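Writing Listings That Hold Up – Handout for Session 7
4 min read
Print this page | E-mail this page

OK, so last session we talked about pricing, and I promised we'd get to the words. I read a lot of property listings, far more than is good for me, and most of them fall over in the same spot: the writer hasn't decided who the home is for. Before you type anything, write down one likely buyer and keep that note next to you while you work.

Our practice property this time is Unit 506 at Porncombe, the one in your packet with the long hallway. It's a two-bedroom on the fifth floor, with a corner living room and a kitchen that was redone by the last owners. The developer's old brochure (Zallus wrote it, back when the building opened) is in there too. Please read it, and then put it face down. It calls the hallway a "gallery," and once you've seen that word you'll want to use it. Don't!

Start with the facts a buyer can check. Floor area, floor level, number of bedrooms, parking, monthly fees, what's included in the sale. I like to get all of that down in plain short lines first and only then turn it into sentences. If a number is missing from your packet, leave a gap and put a question mark in it. I would much rather mark a draft with three question marks than one with a made-up storage locker.

Next comes order. Most of you will want to walk the reader in through the front door, and for a lot of homes that's fine. In 506 it means the first thing they read about is the hallway, and that's the weakest part of the place. Try opening in the corner living room and working back from there. The Wattanapong listing we marked up together does this nicely – it starts on the balcony, and you don't reach the entry until near the end.
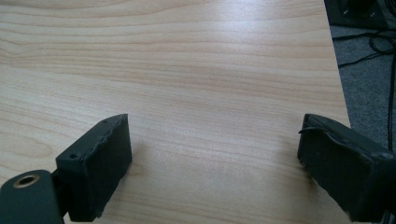

Materials are where people get into trouble, so slow down when you get to them. "Solid maple" is a claim, and if it's wrong the buyer has every right to be cross with you. Take a tabletop like this one, pale wood with fine grain running across it: I'd happily write "light wood," and I'd stop there until the seller showed me some paperwork. The same goes for stone counters, "hardwood" floors and anything you're tempted to call custom. Ask, get the answer in writing, and then use the strong word with a clear conscience.

Adjectives! You get two per room. I know that sounds mean, but try it and see how quickly "stunning" drops out. Words that tell the reader something (north-facing, carpeted, narrow) don't count toward your two, so use as many of those as you like.

For the headline, stay under some 30 characters if you can. The Devow template will let you go longer, but it chops the end off on a phone, and I've seen a perfectly good listing go out with the headline "Bright corner home with no."

For Monday: a full draft for 506, one page, with your buyer note stapled to the back. Bring a clean copy as well, because we'll be swapping. If you've already rented or sold a place of your own and still have the listing, bring that too – mine is coming, and it's pretty bad.

Print this page | E-mail this page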